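How to balance a small gimbal before you switch it on

I wrecked a perfectly good afternoon in Brendthorpe last June because I couldn't be bothered balancing my gimbal properly, so let me save you the trouble.

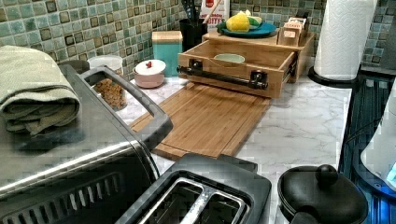 The motors are there to smooth out your movement, and if they're also holding up a lopsided camera they get hot, buzz and chew through the battery. Mine's a little Lombardi two-hander, but the steps are much the same on most three-axis models.

Leave the power off. Put in the battery and memory card, take off the lens cap and flip the screen to wherever you'll have it for filming (I always forget the screen!). My camera and lens come to 900 grams all up, so check yours is under the limit in the manual.

Start with tilt. Point the lens at the ceiling and let go. If it drops forward, slide the plate back a touch, and keep going until it stays put. Then level the camera and do the same again, this time moving it up or down.

Next is roll. Loosen the arm behind the camera and shift it sideways until the horizon sits flat by itself - tiny nudges, a millimetre at a time.

Pan comes last. Hold the handle out almost sideways and see if the arm swings. Kelly Catterall taught me to do this one sitting down with my elbow on my knee, and it's so much easier.

Now power up and run the auto-tune. If you change lenses, even for a similar one, go back to tilt and do the lot again.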